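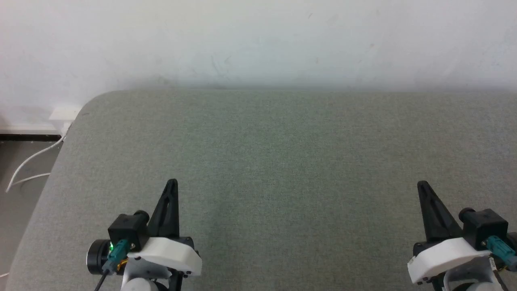 Widgate open day: a morning among the upholstery

Trips > Factories and Workshops > Widgate

Posted 11/26/21

I have wanted to get inside the Widgate building ever since I bought my first decent armchair, so when they put up the notice for an open day I signed up that same evening. Then I nearly missed it, because the parking lot entrance is on the back street and the sign is on the front one. If you go to the next one (they said March), ignore the sign and follow the delivery trucks.

You check in at a folding table by the loading door and get a sticker and a paper map. The map was drawn by somebody with a lot of confidence and no ruler, and I loved it. There were 21 of us in my group, mostly couples shopping for a sofa, plus a few people like me who just enjoy seeing how stuff gets made.

First stop was the frame shop. It smells wonderful in there, all sawdust and glue, and it is LOUD, so take the earplugs when they hand them to you. They build everything in batches, and the guide told us the shop had put together 2757 frames over the past year. I would have guessed a lot fewer from the size of the place. We got to lean on a half-built sofa arm as hard as we could to see if it would creak. Mine didn't, and I leaned pretty hard!

Next came the foam room, where they let us press our hands into blocks of different firmness. I had always thought I liked a soft seat. I do not. I like the second firmest one, and my back has probably been trying to tell me that for years. The softest block felt great for as long as it took to say so, and then I was basically touching the table.

The cutting room was my favorite. Long tables, big rolls of fabric up on racks, and paper patterns hanging from hooks like coats. Two ranges are cut here, the Indine and the Lodura, and they look much closer in the catalog than they do on the table. Indine is the chunky, nubby one. Lodura is finer and flatter, and I kept going back to it. We were allowed to handle the scraps and I came home with a pocketful (with permission, I asked twice).

After that we went through to the room with the plain white walls, and this is where I slowed down and let the group get ahead of me. I have a real weakness for gray fabric, and the big upholstered piece in there was just my kind of gray, the sort with a bit of green in it. From across the room you would call it one flat color. Get closer and there's a slight heathered look to the weave, which I think is much kinder to live with than a solid. Every solid gray I've owned has shown every crumb.

I also liked the corner. It's rounded off smoothly, and if you have ever walked into the corner of a bed or an ottoman in the dark you'll know why I care. I asked how you get fabric around a curve like that without it bunching, and the guide gave us a good long answer about easing the extra cloth in a little at a time and checking the direction of the weave as you go. I followed maybe half of it. I tried recovering a footstool once and my corners looked like badly wrapped presents, so I was taking notes.

The room itself is not fancy. White walls with some scuffs and smudges on them, a pale gray floor, a thin black baseboard, a white cable looped on the floor by the wall. I prefer that to a showroom with candles and fake books. You get to look at a big stretch of fabric with nothing set on top of it, no throw, no row of pillows, and decide if you like it. I did like it. I stood there so long that the next group came in behind me.

Speaking of the showroom, there is one, upstairs, and it's fine. Nice light, a lot of cushions. The prices are on little cards, and the ottoman I had my eye on was 900 dollars, so I sat on it for a while and then got up again. They do sell remnants by the door though – good big pieces, 70 dollars for a bundle – and that is where most of my group ended up, digging through the bins with great concentration. I got a bundle with two grays and a mustard. The mustard was a mistake but it came with the others.

The last part was a short demonstration of button tufting over at the Nowakowski annex across the yard. It used to be a separate workshop and still has its own name over the door, painted right on the brick. You pull the twine through with a needle as long as your forearm, and then somebody who knows what they're doing pulls it again, properly. I had a go and got one button in. It sat crooked and I was very proud of it.

A few practical things. Wear closed shoes, they turn people away in sandals. The bathrooms are up a flight of stairs, but there's an elevator if you ask at the table. Coffee is free and not bad, and the donuts go early. The whole tour took us most of the morning, and it would have been shorter if people like me had kept up. Parking is free all day, so you can walk over to the diner on the corner afterward, where I had a very large grilled cheese and spread my fabric scraps out all over the table.

I haven't decided what to do with the remnants yet. The bigger gray might stretch to a window seat cushion if I piece the back. I'm going to cut the pattern out of newspaper first this time.

Recent trips
A morning at the button museum
Paper mill tour, with rain
The county quilt fair, day two
Where to eat near the old rail yard

Home Trips Sewing About Contact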